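What I Brought Home From the Tuvmont Open Day
July 2025

I went to Tuvmont with a spreadsheet and came back with a different spreadsheet, so let me start with the drive, which took longer than the map said it would, and the parking, which was free. If you're thinking of going next year, use the lot behind the building. The one in front fills up before the coffee does.

Some background for anyone who hasn't been reading along. We're a small shop in Ukberg that repairs and refurbishes classroom materials: board games, counting sets, puzzles, anything a school district would like to get another few years out of. Last year we handled 1,764 sets. Every one of them gets opened, tried, cleaned and packed by hand, and a big piece of that is plain old working of hinges and flaps and sliders to see which ones stick. It's slow on the fingers. Back in May we agreed to look into a small robot arm for the bench, and I got the job of finding out what such a thing really costs once you add up all the parts they don't put on the front page of the brochure.

Tuvmont runs an open day for people exactly like me (small budget, lots of questions, no engineering degree). You sign in, get a sticker, and wander between benches where arms are doing various jobs. I skipped the welding and the pallet stacking, which were loud and crowded, and went straight upstairs to what they call light handling.

And there, on the second bench I came to, was a flap game! In French, no less. We get these in all the time, so I planted myself and stayed a good long while.

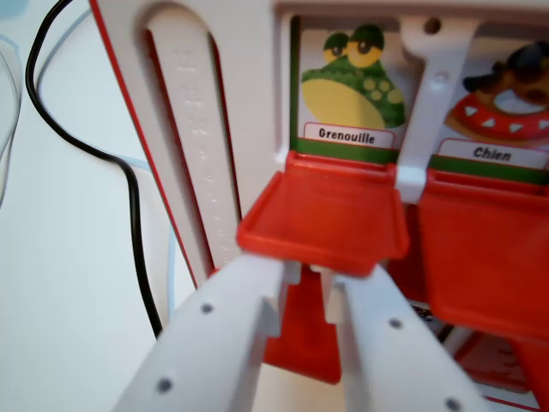
The gripper in among the flaps, just under the Grenouille card.

I can't tell you how useful it was to watch a machine around something I know with my own hands. When I see an arm lift a steel block I have no idea if that's hard. Hinged plastic flaps I understand. They're light, they have a little rim you can get under, and they sit so close to the neighbors that a clumsy thumb takes two at once. So I could stand there and judge it the way I'd judge a new hire.

My first lesson was about fingers. I had one line in my budget that said "robot," and under it a number. The woman at the bench asked what I had down for fingers and I had to admit I had nothing down for fingers. The arm is the arm, she told me, and the fingers are whatever your job needs, and your job will change its mind. White plastic ones like the pair on this bench are cheap to replace compared with everything else, but you'll want spares on day one, and you'll want money set aside for a second shape when the first shape turns out to be wrong for half your stock. I wrote that in the margin and underlined it.

Second lesson, the table. I had assumed we'd bolt the thing to the end of our packing bench, the old one by the window. Apparently everyone assumes this. Our bench wobbles if you lean on it, and an arm that has been taught where a game stands does not enjoy a bench that has moved over by a hair. So now there's a table in the budget, a proper heavy one, and a line for having somebody come and set it level.

I asked how you hold a light toy still without glue or clamps and got a long, happy answer from two people at once, neither of whom agreed with the other. One liked a simple stop behind the piece. The other wanted a cut-out tray for every product. For us a tray for every product would be ruinous. We see maybe 200 different titles over a year and half of those turn up once. I've put down money for a few trays for the things we see constantly, and everything else stays with people.

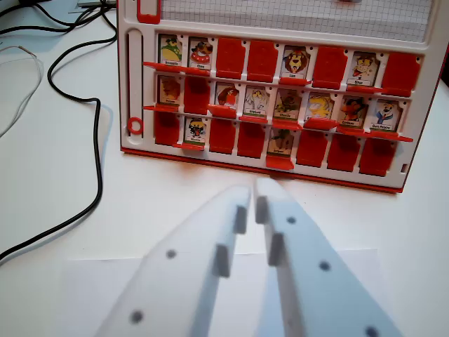
The part I kept circling back to was time. I'd gone in thinking in terms of speed, as in how many sets an hour, and every person I talked to steered me toward setup instead. How long does it take to switch from one job to the next? Who does it? What happens when that person is out sick? A Ravn rep downstairs had a nice chart about throughput and I nodded along, but our runs are short. If we spend the morning setting up and the afternoon on a batch of eight games, we'd have been better off with a kitchen timer and a radio.

Let me talk about Ravn and Graltum for a minute, as those are the two quotes on my desk.

Ravn sells you the lot as a package: arm, gripper, wrist camera, controller, and two days of somebody coming to your place to get it going. The price is higher, and the thing I like is that there's one phone number. The thing I don't like is the yearly software fee, which I had to ask about three times before anyone would say it out loud. It isn't awful. I just don't see why it has to be a treasure hunt.

Graltum sells the arm and lets you go find the rest. On paper it's much cheaper. Then you add a gripper, and the bracket for the gripper, and a camera, and cables (so many cables, and nobody's quote had them), and a person's weeks of fiddling, and the gap closes more than I'd have guessed. I did the arithmetic in the lunch line on the back of my sign-in sheet. By my count the Graltum route comes to 75 percent of the Ravn price before labor, and our labor for that kind of thing is me, evenings, with a manual. I'm not sure I want to be priced in.

There's also leasing, which I'd waved away beforehand and shouldn't have. One of the other visitors, from a shop that does eyeglass cases, had leased for a year and handed the arm back at the end of it. She said it was the best money they ever spent, as they found out they needed a better label printer. I've been thinking about her ever since. We also need a better label printer.

Lunch was sandwiches and a very good potato salad. I went back upstairs after. 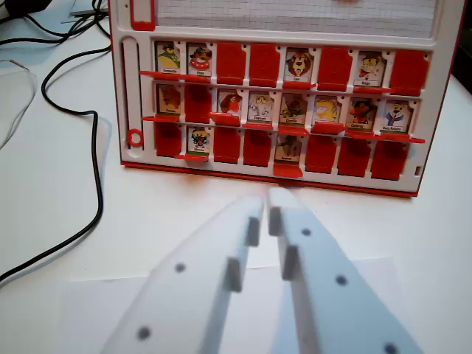
Here's what I wish I'd asked in the morning, when the staff were fresh: what does it cost when it breaks? I did get to it in the end, with one foot practically out the door. The answers ran from "it won't" (the Graltum table) to a printed sheet of part prices and wait times (Ravn, to their credit). The wait times worried me more than the prices. A gripper motor could be a few weeks coming. We'd need to be able to go right back to doing everything by hand in the meantime, which means I can't count any saved hours as truly saved in the first year, and I've taken them out of the plan.

I also asked about lighting, since our back room is gloomy on a winter afternoon and cameras apparently care about that a great deal. Two decent lamps and a blind for the window. It's small money but it wasn't on my list, and I'm starting to think the list of things that weren't on my list is the real result of the day.

So where does the budget stand? I've split it into three sheets. One is the equipment itself, either quote. One is everything around it: table, fingers, spares, lamps, trays, cables, the electrician. The last is people's time, which I'd left out completely the first time through and which now has more rows than the other two put together. I've added a cushion on top and I'm not going to say how big it is here, because both sales reps have the address of this page.

What I'd like to do next is bring our own stuff to somebody's bench. Tuvmont will let you book a half day upstairs with your own products and one of their people, and they take the fee off if you end up buying through them. I've asked for a slot. I plan to take the flap games, naturally, plus the magnetic letters, a couple of those wooden bead mazes that have given us so much grief, and one jigsaw just to see their faces.

If you go yourself, bring a tape measure and wear shoes you can stand in. Ask about the yearly fees early. And eat before the noon tour lets out, because the potato salad goes fast.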